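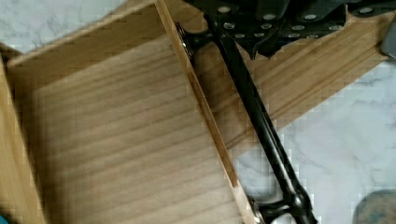 Undgate furniture workshop to move into former Terketti building

2023-11-20

Hepburn Joinery, the Undgate firm that makes pine storage furniture for schools and small offices, will move its workshop to the former Terketti building on Mill Lane in January. The company has signed a ten-year lease on the ground floor and the loading yard.

The new premises cover 600 square metres, against 249 at the present site behind the railway station. Hepburn has been at the station site since it was founded and has turned down larger orders over the past two years for lack of room to store timber and finished pieces.

All current staff will transfer. The company expects to take on two bench joiners and an apprentice during the spring, and applications for the apprenticeship will open once the move is complete. Applicants do not need previous experience, but should be able to start work at 7.30 in the morning.

"We have been stacking boards in the corridor and moving them every time a delivery comes in," said Kenneth Ogilvie, managing director of Hepburn Joinery. "The Terketti building has a proper timber store and a level floor. We looked at two sites outside the town, and both would have meant a long bus journey for most of the people who work here."

The building was used for packing garden seed until the Terketti company closed its Undgate branch. It has stood unoccupied apart from short lets. The landlord has repaired the roof over the yard side and replaced the wiring. Hepburn will pay for dust extraction and for a separate finishing room, where oil and wax will be applied away from the saws.

The larger workshop will also allow the company to bring its Grusivell range back into production. Grusivell is a set of stacking drawers and open boxes in untreated pine, sold unfinished so that customers can paint or oil them at home. It was withdrawn when space ran short. The range will return in three sizes, and replacement drawer bottoms will be sold separately for customers who own the earlier version.

"People still write to us asking for Grusivell parts," said Jasmina Atanasov, production manager. "The design is the same apart from the runners, which are slightly deeper. Old drawers will fit the new frames, but new drawers will not fit the old ones, and we will say so on the label."

Prices for Grusivell have not been set. Nearly 80 schools hold open accounts with Hepburn and will receive the new price list by post.

The station workshop will close to visitors for the last two weeks before the move. Orders already placed will be delivered as agreed. Customers who normally collect should telephone the office first to check which address to use.

Parking at Mill Lane is limited to the yard, and large vehicles should enter from the north end.

ENDS

Notes to editors

Hepburn Joinery makes drawers, shelving and storage boxes at its workshop in Undgate. Visits to the new premises can be arranged through the company office once the move is complete.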